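Workshop tips: budgeting for a bin-picking cell

The price of the arm is the figure everyone has to hand, and it is the least useful one when the order goes in. The tips below come from fitting out the small cell at Trurham, and they apply to most benches where parts are picked out of an open bin.

**Budget lines to open first**

- Gripper, with its flange and fittings
- Cable and hose dressing for the arm
- Bins, including a spare of each size
- Clamps and baseboard
- Guarding and a safety check
- Operator time for setting up

**Measure the bin before choosing the arm.** Take the inside dimensions at the floor as well as at the rim. Sloping walls lose more room at the bottom than the catalogue drawing suggests, and the wrist needs clearance in the corners. Ask the supplier for the reach with the gripper fitted.

**Allow for the gripper to change.** We set aside money for one and bought two. Alasdair Dunbar now enters a second gripper on every plan, at the same price as the first, and releases the money after 20 weeks if it has not been spent.

**Buy cable by the loop.** A straight run from base to wrist is too short. Turn the wrist to both ends of its travel, measure the slack needed, and order to the longer figure. Ties are cheap; replacing a chafed cable cost us £355 and 14 days' wait.

**Get two quotes for fixings.** Bisht and Drendero both quoted for clamps. The dearer set had the deeper throat, and that decided it. Check the jaw opening against the bin rim and the board together.

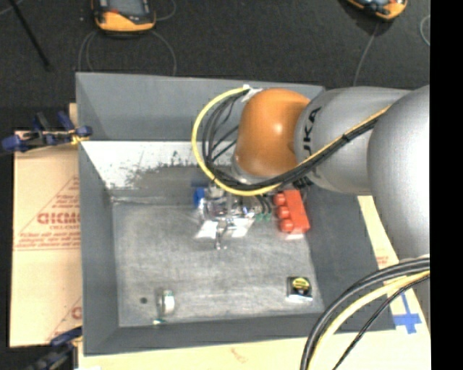

*Bin clamped at the left-hand side, with the cables looped at the wrist.*

**Treat bins as consumables.** Floors scuff and walls get scraped. A worn surface may look different to a vision system, so put replacements on the yearly budget.

**Mark the bin position.** Tape on the baseboard is enough for a trial. For permanent use, cost a locating plate.

**Keep a trial set of parts.** Choose 6 items of mixed shape and finish, and include something shiny. Send the same set to each supplier. Folus returned ours with pick times written on the bag, and we now ask for that in the enquiry.

Prices exclude VAT. Last revised 11 November 2018.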